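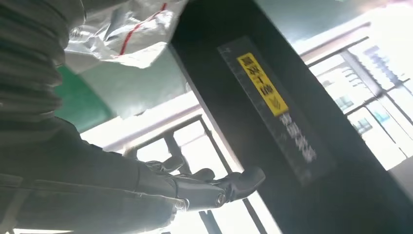

A reader wrote in last month to ask why the entries on household storage had said so little about plastic bags, given that every home keeps too many of them and few people keep them well. The reader, who signed as Ertürk, added that the bags in that household were stuffed into one larger bag behind a door, and that the larger bag had split twice since winter.

The question is a fair one. The storage of bags has been left out of this blog because it seemed too minor to record. It has since been given proper attention, and the arrangements now in force in this household are set out below for Ertürk and for any other reader with a similar door.

The first step was to bring all bags to one place. They had been kept in the kitchen, in the hall closet, and in the trunk of the car. When they were put together on the floor they came to more than anyone had expected, and it was decided that a limit would be applied. The limit is 100. It may strike some readers as generous. Smaller limits were considered and set aside, as the household includes a dog and a long row of tomato plants that must be covered on cold nights.

Bags are now sorted into 3 groups. Thin produce bags form the first group and are used for scraps and for the dog. Ordinary carrier bags form the second. The third consists of drawstring bags and anything large enough to line a bin. Paper bags are handled separately and will be the subject of another entry.

A bag that has held raw meat is not kept. A bag with a hole is not kept, unless the hole is near the top and the bag belongs to the third group. Receipts are to be removed before a bag is put away. This last rule was added in August, after a return to Ravonetti could not be made until most of an evening had been spent going through the closet.

With regard to folding, two methods were tried. The triangle method gives a small, firm packet that stands up in a drawer, and guests have remarked on it. It is slow, however, and a creased bag has to be pressed flat before it can be folded with any accuracy. The second method is to smooth the bag once, fold it lengthwise, and roll it from the closed end. Rolling has been adopted for the second and third groups. The thin bags are not folded at all and go directly into the dispenser.

The dispenser is a Bamness, the narrow wall type with an opening at the bottom. It was bought for the inside of the pantry door and hung there for a week, during which the door would not close. It now hangs beside the door. The opening is somewhat tight and will release two bags when one is pulled. A correction to the earlier entry on pantry fittings is also due: the hooks were described there as coming from Bamness, and they are Fekorness hooks. The entry has been amended.

The car remains unresolved. Four rolled bags are assigned to the trunk, and the supply is supposed to be checked when the groceries are brought in. So far the check has been missed more often than it has been made. A small box with a lid has been placed next to the spare tire, and its use will be reported on when the tomato covers come out again.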